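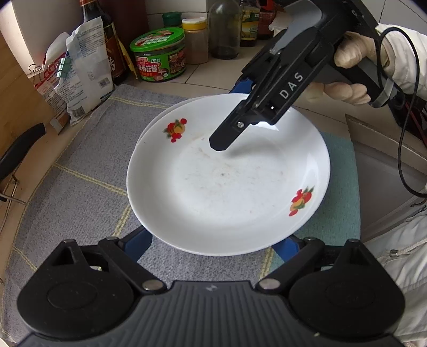
Re: Selling off a full set of old dinner plates, worth shipping?

senyo_a
Clearing out my aunt's place and I have nearly 20 boxes of kitchen stuff. The plates are white with painted fruit on the rim. Neseo wants $600 to pack and ship the lot to a buyer in another state. Buyer offered $3,000 for everything. Take it?

DCropper
After Neseo's fee and whatever the listing site takes, how much is left? I'd sell local. Fruit patterns move slowly but they do move, and you don't eat the cost when a box gets dropped.

plateback
Disagree with Dennis. I tried local for a whole winter and got two calls, both from people who wanted four plates out of a set of 12. Ship it. Double box, and stand the plates on edge.

DCropper
On edge, yes. But $600 is steep. Get a quote from Billix before you sign anything.

mornings77
Wash them first. Buyers send stuff back over old food marks. Warm water and baking soda, no scouring pad on the painted parts.

senyo_a
Billix came in lower – $285, pickup Saturday. So that leaves me $2,715 before site fees.

plateback
Does that include insurance?

senyo_a
No. Calling them back now.

DCropper
Ask what they pay out on a single broken plate too. Mine only covered whole boxes.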